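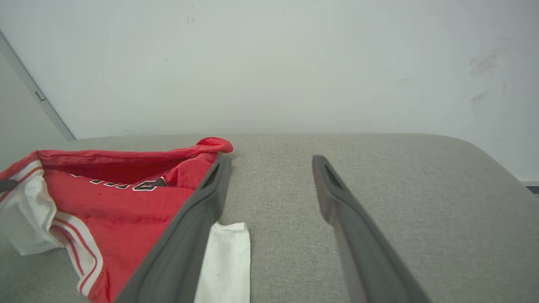 Wednesday – teleop collection, jersey folding, Netville room

Operator: Yufang Kong until lunch, me (Zhuoran Qian) after.
Rig: one arm, two-finger gripper, wrist camera, Brerketti leader handle. Recorder is the Bimatness build from before the clock patch.

Goal for the day was to get clean demonstrations of the first fold on a soft surface. The table set is at 1,101 episodes and the policy trained on it does fine on the table and badly on upholstery. Target for the mixed set is 2,000. Garment is the red jersey with white trim, on the gray cushion.

Start states

We agreed on how to drop the garment before each episode: hold it at the collar, let go from elbow height, don't touch it again. Yufang noticed I was smoothing the hem after the drop without meaning to. Three of my episodes are tagged "groomed" for that reason and should stay out of training. The policy should see the ugly piles.

The crumpled starts are harder on the operator than on the arm. With folds sitting over the lettering there is no quick way to tell which side is up from the wrist view, and on the monitor the red flattens out so that a ridge and a valley look much alike. White trim is the best cue. Yufang goes for a trim edge first every time and her episodes are shorter than mine. I am switching to the same habit.

Approach and grasp

Vertical approach does not work well on the cushion. On the table the fingertips stop on something hard and the cloth bunches up between them. On the cushion the tips push in, the fabric goes down with them, and closing catches one layer or none. What worked better:

1. Come in low, wrist pitched forward, gripper fully open.
2. Touch down with one fingertip beside the edge, on bare cushion.
3. Slide toward the cloth until the edge rides up against the other finger.
4. Close slowly. Lift a little and pause so the wrist camera gets a look at the catch before the fold starts.

Step 4 matters for labeling. Without the pause, Zhong's segmenter puts the grasp boundary anywhere from first contact to mid-lift.

Missed grasps: we keep them if the operator recovers inside the same episode. Open, back off, try again, no reset. If the garment ends up off the cushion, stop and discard.

Leader handle

Gripper mapping on the handle has a dead zone near fully open. You squeeze and nothing happens, then the fingers jump. Yufang compensates without thinking. I don't, and it shows as a step in the gripper trace at the start of nearly every close. I lowered the dead zone from 18 to 7 (raw encoder counts) at the lunch break. Feels better, trace is smoother, but the two halves of the day now have different gripper dynamics. Marked the config change in the session log. Someone should check whether it matters before the two halves get merged.

Force reflection stayed off. I tried it on the cushion for a few practice runs and the foam gives such a slow rise that it tells the hand nothing useful. 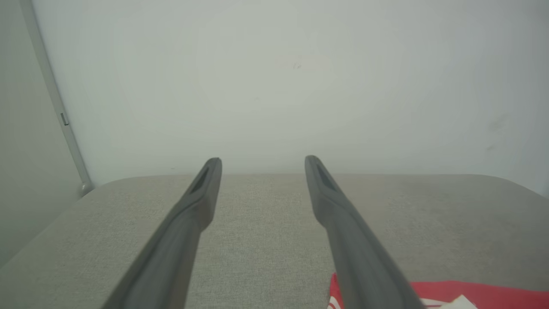 Home pose and reach

Part of the afternoon went on the home pose. The old one was set for the table and leaves the wrist too high for this cushion, so the first second of every episode was the same long drop. That is wasted frames, and I suspect the policy learns the drop as a fixed move whatever the garment is doing.

New home is lower and pitched forward, tips level with the far edge of the cushion in the wrist view. Easy to check by eye before recording. One drawback is that a red item lying near the lower right of the view is partly under the right finger at the start, and what remains visible is a patch of red and a bit of white. The operator has the side camera for that case. The policy will have it too if we train with both views, but the wrist-only runs are going to struggle.

Options, neither tested:
- offset home to the right and accept an asymmetric start
- add a short look-around move to each demonstration, done by hand, so it ends up in the data as behavior

I prefer the second. Yufang prefers the first and says operators will get lazy with a look-around by the end of a shift. She may be right – my own pauses in step 4 got shorter as the afternoon went on, and it is visible in the timestamps.

Lighting and background

Soft and even on the wall, no hard finger shadows on the fabric. Left the wall alone, scuffs included. Zhong asked whether we should hang a backdrop. My vote is no until we have a second location, then decide for both together.

Open items

Recorder dropped the side camera twice, both times right after a discard. Restart fixed it. Not reproduced on purpose yet.
Re-tag my morning practice runs, they are in the same folder as the real ones.
Ask Zhong for a grasp boundary rule that uses gripper width and not wrist height. Height means little on foam.
Dead zone at 7 stays until Yufang has done a full session with it.
Next session: same cushion, same jersey, sleeve side toward the arm.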